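Ticket 2035 - Edeo 6-channel input board, channel 5 reads stale values
Product: Edeo input board, Heto driver package
Site: Lerkgate pump house
Status: open, waiting on us
Opened: April 14, 2020

Original report

Channel 5 on the Lerkgate board stops updating. Other channels fine. Value sits at 289 and stays there until the driver is restarted, then it reads properly for a bit and goes back to 289. Same number every time. Sensor is a plain pressure one, two wires, screw terminals. Nothing changed on site that we know of. Customer wants it sorted before they put the second pump back on.

Reproduced? Not on the bench. Yes on site, every time.

Log

Checked supply to the board first. Steady. Swapped the sensor leads between 5 and 6. Fault stays on 5, so not the sensor and not the cable. Channel 6 reads the pressure happily with the leads moved over. Put them back after.

Pulled the config. Sample rate on 5 is set different to the rest, somebody had it on the slow setting. Put it to match the others, saved, restarted. Same thing, stuck at 289 agian.

Tried reading the raw resource direct, bypassing the Heto logger. Raw value is stuck as well. So logger is off the hook. Either the board is sending the same thing over and over or the driver is handing back an old copy. Can't tell which from this end.

Turned on debug output. Lots of it. Relevant bit:

ch4 new
ch5 held
ch6 new
ch4 new
ch5 held
ch6 new

"held" isn't in the manual. Searched the driver notes, one mention: a channel is held when its filter is waiting for a full set of samples. Filter on 5 should be off. Config says off. Asked Valderrama (they did the original install) if they ever used the filter here. No reply yet.
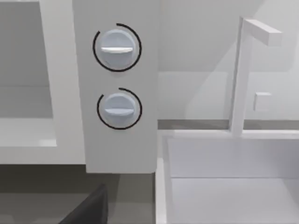
Side issue, same customer, logging here so it doesn't get lost. They want the spare channel set up with the two-dial test panel in the simulator so their people can practise changing range and filter without touching the live board. Told them the range dial is fine but the filter dial in our build doesn't write anything back yet. As for what the thing should look like, two round knobs one above the other on a plain upright panel, like on that white microwave-style appliance, would do them. Don't want sliders. Don't want a menu. Will raise seperately once the main fault is closed.

Back to channel 5.

Valderrama came back. Yes, filter was used during commissioning, in December, then switched off in the config. But they switched it off by editing the file by hand and not through the driver tool. Interesting.

Had a look at how the driver saves settings. Two places: the config file, and a small block of memory on the board. Tool writes both. Editing the file by hand writes one. At start up the driver reads the file and assumes the board agrees. So board still has filter on for 5, driver thinks it's off and never collects the set, filter never fills, channel held. Would explain why restart gives a few good readings first. Doesn't explain why it's only shown up now, unless the board was never power cycled till recently. Customer checking.

Tried: filter on for 5 using the tool, save, filter off using the tool, save, restart driver.

Result: channel 5 updating. Watched it for the rest of the call, still going, tracks the gauge on the pipe. Debug output says "new" on all 6 channels.

Customer confirms there was a power cut at the site, they didn't think to mention it.

Workaround to send out

1. Stop the logger.
2. Open the driver tool, pick the stuck channel.
3. Filter on, save.
4. Filter off, save.
5. Restart driver, start the logger.

Do not edit the config file by hand. If you already have, do the steps for every channel you touched, stuck or not.

Still to do

- Driver should read the board block at start up and complain if it doesn't match the file. Passed to dev.
- "held" needs to go in the manual, all the status words do.
- Find out why the number is 289. Last good sample before the hold? Nobody sure. Would like to know before closing.
- Slow sample rate on 5, was that on purpose? Ask Valderrama. If yes put it back.
- Simulator panel request, new ticket.

Leaving this open till the customer has run both pumps on it.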